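A trip to Dustell to watch robots tie a bag

I've been meaning to write up the Dustell open day for ages, and my sister has asked me twice now whether I'm going to, so this morning I've made a pot of tea, shut the kitchen door on the dog and sat down to do it properly. It was on 27th April, which shows how far behind I am with everything on here. (The seedlings post is coming too, I promise. The sweet peas are doing very well and the less said about the leeks the better.)

For anyone who doesn't know it, Dustell is the old trading estate out past the ring road, 40 minutes on the bus from me if the bus feels like it. I used to go there years ago for carpet offcuts. Most of the units have changed hands since then, and one of them is now Molham Robotics, who share their building with a joinery, a place that mends coffee machines and a bakery called Pirzada that I will come back to, because I have opinions about the cardamom buns. Once a year the whole estate opens its doors and you can wander in and out wherever you like with a paper map. The map was upside down compared with the signs, and I went round the coffee machine people twice before I got my bearings.

I'd gone mainly for the joinery, if I'm telling the truth. I wanted to ask them about my back gate. But there was a little crowd in the Molham unit, and I can't walk past a crowd, so in I went, gate forgotten, and I stayed there most of the afternoon!

What they were showing was a pair of robot arms working with an ordinary plastic carrier bag. I'd imagined something much grander, great big orange car factory things throwing sparks about, and these were small enough that I felt quite fond of them. The idea was that the arms deal with a bag that has things in it, gather up the top and knot it, the way you would before putting it in the boot so the satsumas don't get loose. There was a screen on a trolley beside them showing what the cameras on the arms' wrists could see, and I found that almost more interesting than the arms themselves.

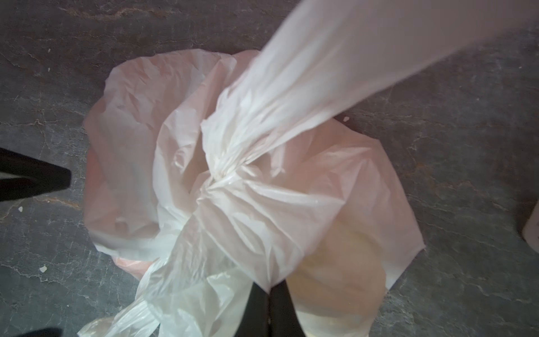
I'd never once thought about how I tie a bag. You just do it, don't you, usually while talking to somebody and looking for your keys. Stood there watching, I found my own hands going in my coat pockets, trying to work out which way round I cross the handles. The young man next to me was doing the same thing with the strap of his rucksack. We caught each other at it and both went a bit pink.

The woman doing the talking (she had a lovely clear voice and I wish I'd written her name down) told us that thin plastic is one of the most awkward things you can give a robot. A brick stays brick-shaped. A bag is a different shape every time you touch it, and it's different again when you let go. It slides and crackles and folds over itself, and because it's partly see-through the cameras have to cope with the bag and whatever's in the bag at the same time. She said that one person in their team had tied 1,000 bags by hand last March, just so that they could watch closely how it's done, and that he no longer does the big shop with his wife. Everyone laughed at that and I think she may have used the line before, but it was a good line.

A small boy at the front wanted to know whether the robots had names. They did not. He was very disappointed and I think Molham should look into it before next year. He then asked whether they could tie shoelaces, and she crouched down and gave him a proper answer, all about how laces are thin and floppy in one way and bags are thin and floppy in another, and how you'd need to teach it again nearly from scratch. I liked her for that. When I was his age and asked a grown-up a question like that I was told not to touch anything.

The arms live in a kind of open box with dark red walls, all mottled, and a dark floor with veins in it like a posh worktop. I rather took to the red. It was very close to the colour my aunt had in her dining room, which she did herself with a natural sponge and a magazine article. The two arms stand side by side on a metal rail along the front and lean in over the floor from there, one from each side, and there's a white basket with little holes all over it in the back corner. I have the same sort of thing at home for pegs. 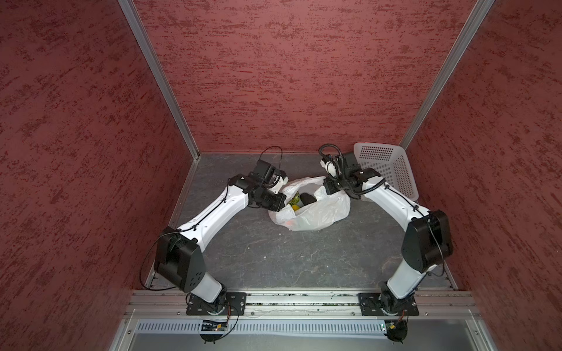

Selorm Amegashie, on my left and eating a bun, told me that the bit to watch was the waiting. One arm can't do a great deal with a handle until the other has got hold of something, so they have to take turns, and learning to take turns is harder for them than learning to grip. I was glad to be told, as up to then I'd been watching whichever arm was moving and ignoring the other one completely. After that I tried to keep half an eye on both and saw far more. We got chatting and it came out that we'd both once worked at Floltora, the garden centre that was up by the reservoir, though not in the same years. I was in houseplants and Selorm had been on the tills, which must mean a great many bags. So then we had a long natter about whether old Mrs Tuckett's parrot was still going (it is!) and I missed an entire demonstration.

They ran it again every so often, so no harm done. I must have seen it five or six times, and no two were the same. Sometimes the arms were ever so slow and careful, nudging at the plastic as if it might bite. Once there was a long pause where neither of them moved and the whole crowd went silent along with them, and a man behind me whispered "go on, my love" in a voice of such tenderness that I've thought about it since. Once they dropped a handle altogether and the woman just said, well, there we are, and set the bag up again. There was quite a lot of that. I'd half expected a polished sort of show with music on, and I enjoyed it all the more for seeing the thing go wrong and be put back and started over.

In between goes I kept drifting back to the screen on the trolley. It's a peculiar business looking out from a wrist. Your own eyes stay politely at the top of your head while your hands get on with the job, and the cameras on the arms go right in with the fingers, up against whatever they're doing.

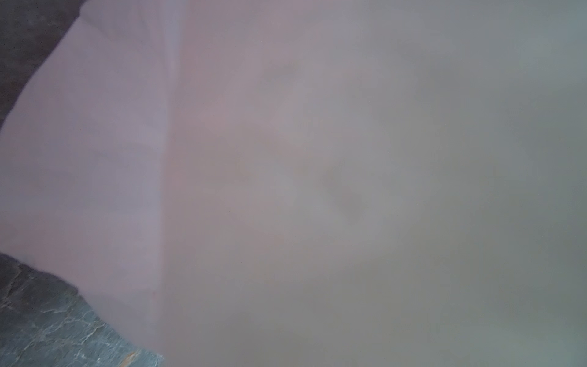
From one of the wrist cameras, very close to something pale, with the veined floor showing at the bottom left.

I asked whether that sort of view was any good to them, and she said they keep everything, good views and useless views alike, because you can't always tell beforehand which will help. There's another camera fixed up above so the arms aren't relying on their wrists alone. I said it was like knitting with your nose on the needles and having somebody on a stepladder calling out instructions. She was kind enough to say she might borrow that.

Then somebody asked the question I suppose somebody always asks, about jobs. I thought it went a bit stiff in there for a minute. She didn't dodge it. She said that what they have at the moment is a machine which takes a long time over one bag and needs a person standing by, and that she didn't think anybody on a till should lose sleep over it this year. But she also said she wouldn't stand there and promise us about ten years from now, and that she'd rather people came and looked and argued with them than read about it afterwards. A gentleman in a flat cap did argue with her, at some length, and she let him, and the two of them were still at it when I went to find the loo. I don't know quite where I come down myself. My mum packed biscuits for years and her hands were terrible by the end, and I'd have given a lot for a machine to do the worst of that for her. She'd have wanted the wages, though. I keep going round and round on it.

I did get a closer look later on, when the crowd had thinned out and most of the children had been towed off to the bakery. There's much more cable than I'd have guessed. It's clipped along the arms in places and in others it just loops about in the air, one lot coiled up exactly like the flex on our old telephone in the hall.
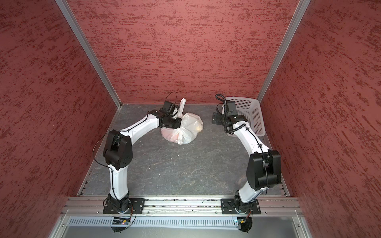 It put me in mind of Dad tying up the ends of the rubbish bags on a Sunday night, always a double knot, always so tight that if you'd thrown something away by mistake you had to cut your way back in. He'd have been in his element at Molham. He'd have wanted to know what the bolts were and whether they'd thought of using a bit of string. I bought two buns on the way out and ate his for him on the bus.

About those buns. Pirzada's are the knotted kind, with cardamom and a bit of pearl sugar, and they had told everyone they'd baked 600 for the day. By the time I got there they were down to the last tray and a very nice lad was apologising to the queue. If you go next year, go there first and see the robots afterwards. They also do a seeded loaf, and I got one for the freezer, and it has not been anywhere near the freezer.

I never did ask about the gate. I've rung the joinery since and they're going to come and have a look at it, though they did warn me they're booked up for a good while, so for now it's still held shut with the bungee cord and the dog still knows how to get round it.

If anyone else reading this was there, do leave a comment, particularly if you know the name of the woman who did the talking, as I'd like to drop her a line and say thank you. And if you've got a good way of getting cardamom seeds out of the pods without losing half of them under the cooker, I'd be glad of that too.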